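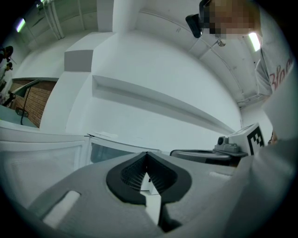 Chasing a clock offset in the gripper recordings

December 5, 2019

I spent most of this week on the alignment code for our hand-held grippers. It was supposed to be a one-day job. I'm writing it down so I have something to point Nikau at when he takes over the replay side.

Each gripper has its own camera, and the person holding the pair has another one on their head. That gives us three video streams and three clocks. The importer (we call it Porkico, blame Ekrem) starts by reading a sync message at the beginning of every recording and shifting the streams onto one timeline. Then the pose solver looks for the square markers on the grippers in the head camera and works out where each gripper is.

The trouble showed up in Monideck, our viewer. I had the left and right gripper paths drawn on top of the head video, and for the first minute they sat right on the markers. By the end of a long recording the right one lagged. When the hands were still you couldn't tell. When they moved quickly the path was clearly behind.

My first guess was the solver, because the solver is usually the problem. I lost a day there. I changed the smoothing, turned it off, and turned it back on. The lag stayed the same.

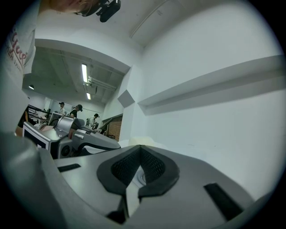
What I should have done first was plot the gap between frame timestamps for each camera. Two of the streams were steady. The third ran a little slow the whole way through, so one shift at the start could never fix it. On the worst recording the error reached 22 milliseconds by the end. You can live with that for a slow reach, but it is bad for anything where both hands have to meet.

The fix is small. We now match motion between the head view and each gripper at several points in the recording, then fit a line through the offsets instead of using a single number. Dilek suggested dropping any match where a marker is only partly in view, and that cleaned up most of the bad points. If there are fewer than seven good matches left, the importer stops and says so. Before, it would carry on quietly and write a file that looked fine.

I reran the import on all 1,323 recordings overnight. Nearly 900 of them came out with the same offsets as before, give or take a frame. The rest moved, a few of them by more than I expected.
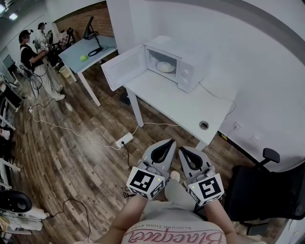

What's still broken

Microwave recordings are next. When someone turns toward the door, one gripper can hide the other's marker for a while, and the solver fills the gap with a straight line. A hand following a door travels on an arc, so the filled part is wrong even when both ends are right. I want to use the gripper's own camera to carry the pose across the gap. Raelene has a branch that does part of this, but it's slow and it needs the old config format.

Monideck also needs a way to show which parts of a path were measured and which were filled in. Dashed lines would do for now. Ákos said he'd look at it once the export bug is closed.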